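Seasoning a Carbon Steel Pan in the Oven

These instructions apply to bare carbon steel and cast iron pans with no nonstick coating. They don't apply to enameled or ceramic pans. Check the handle first. If it is wood, plastic or silicone and can't be unscrewed, use the stovetop method in the Plergate Kitchen care section.

What you need

Dish soap and a stiff scrub brush
Grapeseed or canola oil
Lint-free cotton cloths or heavy paper towels
A sheet of aluminum foil
Oven mitts rated for the temperature below

Removing the factory coating

New pans ship with a coating of wax or oil to prevent rust in storage. Vilus pans have a hard wax that softens under hot tap water. Fill the pan with very hot water, let it stand for several minutes, and scrub with soap. Repeat until water spreads across the metal in a sheet. If it still beads, there is wax left. Rostell pans are shipped with a light oil, and one wash is enough.

Rinse, dry with a cloth, and set the pan over low heat until all moisture is gone. Bare steel can show rust within minutes of being left wet. Let the pan cool until it is warm but safe to hold.

Applying the oil

Put a small amount of oil on a cloth, no more than half a teaspoon. Rub it over the inside, outside, rim and handle, including the area around the rivets. Take a clean cloth and wipe all of it off again, as though the oil had been put on by mistake. The film that stays behind is the correct thickness. Excess oil pools during baking and leaves brown, sticky spots.

Baking

1. Place one rack in the middle of the oven and a second rack below it. Lay the foil on the lower rack.
2. Put the pan upside down on the middle rack.
3. Set the oven to 400 degrees F and turn on the exhaust fan.
4. Once the oven reaches temperature, bake for one hour.
5. Turn the oven off and leave the pan inside until it is cool.

Apply at least 2 more coats the same way. For thin pans such as the Ejigu crepe pan, 6 coats give more even coverage. The color will go from gray to bronze to dark brown, and with use to black. Patchy color after the first coats is normal and does not affect cooking.

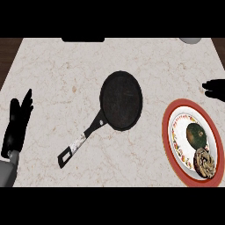 Inspect the finished coating under a bright light before cooking. Run a dry fingertip over the inside; it should feel smooth and slightly slick. A tacky surface needs another hour in the oven with no added oil. Set the cooled pan down on a clear stretch of counter to do this. On white marble like this, a black frying pan is easy to see, but oil can stain the stone, so wipe the underside first or put down a towel.

Repairing worn spots

Acidic food such as tomato sauce will strip the coating. Scrub the area with coarse salt, rinse, dry over low heat, and bake on one new coat. Store the pan dry, with a paper towel between it and anything stacked on top.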